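4. Enregistrer une série « objets souples » (protocole Okent, rév. du 25 octobre 2025)

Avant : batteries chargées, horloges des deux pinces synchronisées. Sinon la série est perdue, pas de rattrapage possible.

1. Poser la boîte ouverte sur le lit, bijoux dedans et à coté. Pas de rangement, on veut du vrac.
2. Pince gauche et pince droite en main. Doigts ouverts, 2 s immobile, puis départ.
3. Saisir une pièce à la fois. Chaînes fines : bout des patins, serrer doucement.
4. Épisode de 60 s max. Au-delà, couper et relancer.
5. Nommer le fichier tout de suite (lieu, opérateur, numéro). Pas le soir.

ATTENTION : ne pas tirer sur une chaîne accrochée. Ouvrir, reprendre plus haut.

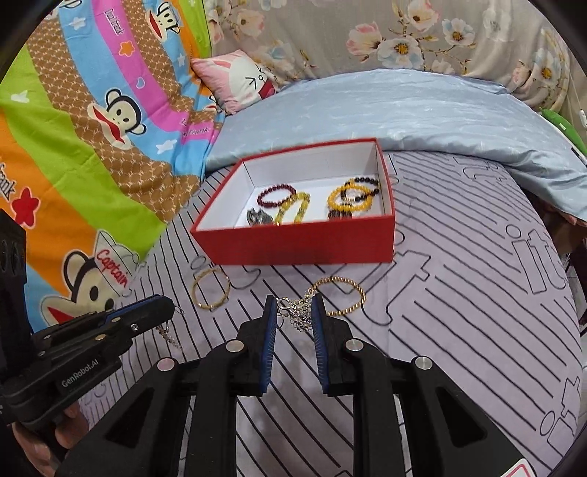
Cauã Sales objecte que les reprises ne devraient pas être jetées : sur Plevcombe, dit-il, la politique entraînée sans elles lâchait la chaîne et restait bloquée, doigts fermés dans le vide. Il demande qu'on les garde avec une étiquette à part.

Adopté. Donc :

6. Prise ratée puis reprise = on garde, étiquette « reprise ».
7. Abandon complet = étiquette « abandon », exclu de l'entraînement mais pas effacé.

Note : état du jeu Laing, 1 836 épisodes enregistrés, 1 117 retenus après tri. Le reste, surtout des décalages d'horloge (voir avant l'étape 1 !!). Reprises pas encore réintégrés dans ce total.

Note 2 : changer la disposition tous les 15 épisodes. Même tissu, ok. Même position de boîte, non, le modèle apprend la position.

Export vers Zernton : section 5.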